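3. La tela negra: doblar lo que no se deja doblar

Antes de entrar en materia, confieso que este apartado iba a ser una nota al pie. Luego Silvana Brito leyó el borrador, me devolvió tres páginas de objeciones y aquí estamos, con sección propia.
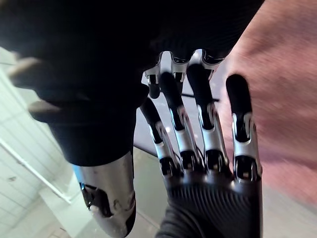 Figura 3. Tela negra blanda, recogida en pliegues; cerca de la parte superior central se aprecia un acanalado fino y tenue.

3.1. Por qué me interesa el bulto

Casi toda la bibliografía sobre ropa doméstica que manejo empieza con la prenda ya extendida sobre la mesa, planita y obediente. ¡Ojalá! En las casas de Doltham que visité en abril, la ropa llegaba a la mesa hecha un bulto, y buena parte del trabajo (y del mal humor) consistía en averiguar por dónde se abría aquello. A ese momento lo llamo aquí «fase de bulto», a falta de un nombre más elegante.

En la Figura 3 el tejido cuelga y se curva hacia la izquierda hasta formar un lóbulo redondeado. Me fijo mucho en ese lóbulo. Una tela rígida haría esquinas; una blanda hace panza, y la panza esconde los bordes, que son precisamente lo que una busca para empezar a doblar. El color tampoco ayuda: en negro, las sombras de los pliegues se confunden con la tela y hay que acercarse bastante para distinguir la textura.

3.2. Lo que contaron en las casas

Marlene Tavares, que lleva media vida planchando para otros, me explicó que ella no mira la ropa oscura, la palpa. Busca la costura con el pulgar y tira de ahí – «si encuentras una costura, las demás vienen solas», me dijo mientras yo intentaba tomar apuntes y sujetar una sábana a la vez. Iolo Cadwaladr prefiere sacudir la prenda entera y ver qué cae hacia abajo. Los dos métodos me parecen estupendos, aunque el segundo exige un techo más alto que el de mi cocina.

En el diario de campo anoté 791 episodios de doblado y aparté 400 para codificarlos con detalle. Cormac Kinsella y yo los codificamos por separado, y donde más discutimos fue en decidir cuándo termina el bulto y empieza la prenda. Él lo da por terminado al aparecer el primer borde; yo espero a que haya 2 bordes libres. Al final adoptamos su criterio, que es más fácil de aplicar, y dejé el mío para el análisis complementario del apartado 5.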